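3.2 Recovery of desktop units

Office desktops entered the study through the municipal collection point at Astport. Each unit received a paper tag on arrival and was held on covered racking until its asset record had been checked. Records from Oltau used a different numbering scheme and were converted by hand. In total, 424 units met the intake criteria, and 14 were later withdrawn at the owner's request.

Storage media were handled under a separate protocol (Section 3.4) and are excluded from the mass figures given here. Processors were weighed as a separate fraction, as their resale value differs sharply from that of the boards. 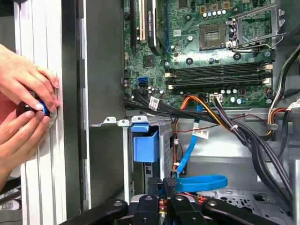 Board mass was recorded to the nearest gram on a bench scale. Boards were then sorted by form factor – not by maker – and assigned to either the reuse stream or the shredding stream. The Kokkonen index was applied to the reuse stream only. Where a board fell between two grades, the lower grade was entered.
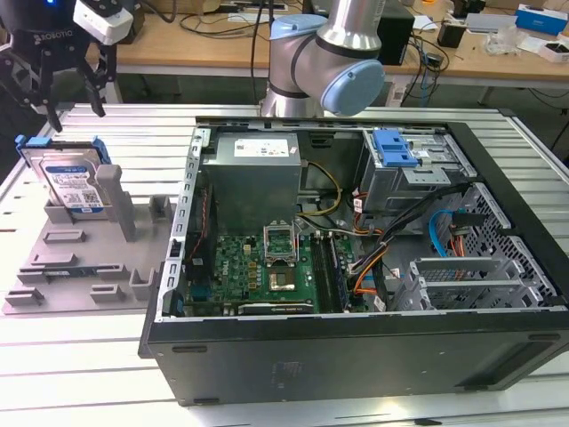 Figure 3. Open desktop tower with the motherboard in place and the CPU socket empty.

Power supplies were treated as mixed metal scrap unless a load test had been requested. This choice lowers the reuse rate slightly and should be kept in mind when comparing our results with the Brellon survey, which counted working power supplies as recovered parts.

Related articles
Costigan, C. Sorting losses in small electronics depots
Tavares, K. Grading used circuit boards by weight and age
Collection rates for office equipment in Oltau

Contact the editors | Copyright 2025 | Back to top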